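Tallik slotted storage baskets, small rectangular – review
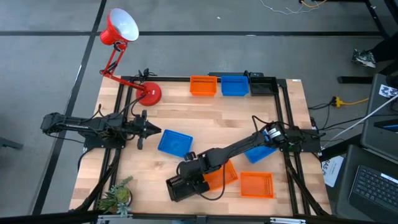 Magdy Ragab wrote in after my shelving review to ask whether cheap slotted baskets are worth buying at all, or whether they all crack at the corners by the first winter. Mine went through last winter in an unheated shed and none of them has cracked. I do have other complaints, and I'll get to those.

I bought the Tallik baskets from Montes, the hardware and homewares place in Parkoncombe, on a Saturday when they had the small size on the front table. They come in orange, blue and black. I took a mix, mostly orange and blue, with the idea of giving each colour a job. Orange is for things that get used every week, blue is for spares, and black is for anything that needs fixing. The system has held up reasonably well, although the black one is always full.

The sides are ventilated, with slots, and there's a grid of small holes in the base. That matters more than I expected. Seed potatoes, damp gloves and paintbrushes that have just been rinsed all dry out in them without going musty. The other side of it is that anything small goes straight through. Panel pins, picture hooks and loose washers end up on the shelf underneath. I cut a piece of cardboard for the bottom of one basket and that fixed it, but you lose the airflow.

Size is fine for a standard shelf. I can get 16 spray-paint lids in one, or 6 decent onions with some room on top. A4 paper won't lie flat, so don't buy these for the home office. My shelves are 30 cm deep and the baskets sit on them with nothing hanging over the front.

Strength is better than the price suggests. I've carried one full of tent pegs and a mallet from the shed to the car more times than I can remember. There is some flex in the long sides when it's loaded, and if you pick it up by one end only you can feel it twist. Use both hands. I wouldn't put bricks in one.

Cleaning is the weak point. Dust and potting mix get into the slots and a cloth doesn't reach. Hosing them down outside works, or a dish brush if you have the patience. I tried one on the top rack of the dishwasher and it came out clean and still square, but the label doesn't say they're dishwasher safe, so that's your own risk.

The colour has faded slightly on the orange basket I keep by the window. The blue ones are on a lower shelf out of the sun, so I can't say how they would compare.

I also had two of the Brendelora baskets to hold them up against. Those have solid sides and a rolled rim, and they're nicer in the hand. They also cost nearly double, and they hold water if you leave them out in the rain. For the laundry or the bathroom cupboard I'd pay for the Brendelora. For a shed, a garage or the boot of a car I'd stay with the Tallik.

One annoyance is the sticker. It goes over the slots on the long side and tears when you pull it, and the glue left behind collects grit. Eucalyptus oil took it off after a couple of goes. Arnaldo Abreu at Montes told me the newer stock has a cardboard tag instead – I haven't seen one yet.

Good points: cheap, tougher than they look, dry out quickly, colours are easy to tell apart in poor light.

Bad points: small items fall through, slots are hard to clean, sticker glue, no lids available.

I'd buy them again, and I'll probably get another black one in June when I clear out the side bench.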